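Stotville Residents' Help Exchange
Household and Laundry

Washing printed pillowcases for a shared guest room without fading the design

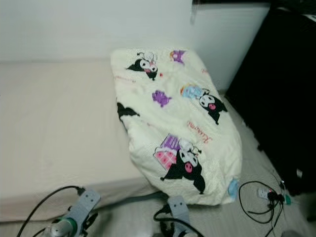

Yae Matsuda
Before any advice is given on detergent, please state the fiber content shown on the sewn-in label. Cotton and polyester take a print differently, and a temperature that suits one may be too high for the other.

Posted by Isamu Hoshino
The label reads 100 percent cotton, machine wash warm, do not bleach, tumble dry low. I should have included this at the outset, and I will set out the full matter now.

Our household maintains a guest room that is used by relatives for much of the year. The pillowcases in that room are printed with cartoon characters, Kuromi among them, at the request of the younger visitors. They are washed after each stay, which during the summer can mean every few days. I have observed that the older cases have lost a good deal of their color, the reds in particular, and that the surface of the fabric has become rough to the touch. I wish to avoid the same result with the newer ones.

My present practice is as follows. The cases are washed with the sheets and towels on the warm setting, with a powder detergent, and dried in the machine with everything else until the towels are dry. The water in this part of Stotville is hard. I do not use bleach. I would be grateful for guidance on these points: whether the cases should be washed separately, whether cold water is sufficient for bedding that has been slept on by guests, and whether vinegar in the rinse is of any use. A neighbor recommends it strongly, and the manual for our washing machine advises against it.

Vasco Cunha
I managed the linen service of the Leitão guesthouse in Lellton for a number of years and can offer the following from that experience. We had 668 pillowcases in circulation at the time I left, of which a portion were printed cases for the family rooms. The printed stock was the first to be withdrawn each year until we changed our procedure.

The principal cause of wear in your case is likely to be the towels. Terry cloth is heavy when wet and abrasive against a flat weave. A printed pillowcase that is washed and dried with towels is rubbed throughout the cycle, and the color is carried away with the surface fibers. The roughness you describe is consistent with this. Wash the cases with sheets, shirts, or other light items, and turn them inside out before loading. Close any zippers in the load.

The second cause is the dryer. Towels require far more time than pillowcases. If both are dried together, the cases go on tumbling long after they are dry. Remove them while they are still very slightly damp and lay them flat or hang them out of direct sun. A line in full sun will fade red and pink before it fades black or blue.

As to temperature, cool water is adequate for ordinary use. When a guest has been ill, we washed at the warmest setting permitted by the label and accepted the loss of color. Your label permits warm, so you may do the same.

Powder detergent does not always dissolve fully in cool water, especially where the water is hard. The undissolved portion remains in the weave and stiffens it. Either change to a liquid or dissolve the powder in a jug of warm water first. Our machines at Leitão took a measured dose of liquid, and the dose was always smaller than the staff expected. Please do not increase the amount on account of the hard water without first reading the package, as most packages give a separate figure for it.

On vinegar, I would follow the manual. Some manufacturers are concerned about the rubber seals. It does not set the dye in a finished commercial print, whatever may be said of it. An extra rinse will do more for you.

Ermanno Longo
Vinegar is fine. We have used it at home for years, half a cup in the softener drawer, and the machine has not suffered. I do not have any printed bedding, so I cannot speak to the colors. The towels come out soft.

Daichi Iwasaki
I agree in the main with the response from Vasco Cunha and would add some remarks on matters that it did not cover.

First, new cases should be washed once on their own before they are put into use. Some prints release a quantity of loose dye in the first wash. Red is the usual offender, and a case with red lettering on a pale ground may mark itself if it is left wet in the drum. Take it out promptly when the cycle ends. A case that has been left overnight in a closed machine should be rinsed again before drying.

Second, stains from face creams and hair products should be treated before washing. Apply a small amount of plain dish soap to the reverse of the fabric, leave it for ten minutes, and rinse with cool water. Do not scrub the printed side. Certain acne treatments contain benzoyl peroxide, which bleaches cotton permanently. If pale patches appear where the head rests, this is the more likely explanation, and no change in your laundry routine will prevent it. White cases should be offered to guests who use such products.

Third, iron on the reverse only. If the design feels raised or rubbery under the finger, it is a surface print and the iron should not touch it at any heat.

Finally, a zippered protector beneath the case is worth the modest expense. It keeps oils from the pillow itself, and the pillow may then be washed far less often. I would suggest keeping enough cases that each may rest between stays. In our own household three sets for each bed has proved comfortable.

Isamu Hoshino
I thank all who replied. I have separated the towels, turned the cases inside out, and purchased a liquid detergent. The manual for the machine does list an extra rinse, under a button I had not previously used. One matter remains open. Two of the older cases are already rough, and I would be glad to learn whether they can be softened or should be cut up for dust cloths.

Vasco Cunha
Run them once through a warm cycle with no detergent. If the roughness is residue, it will lessen. If it is worn fiber, it will not, and dust cloths are a reasonable use for them.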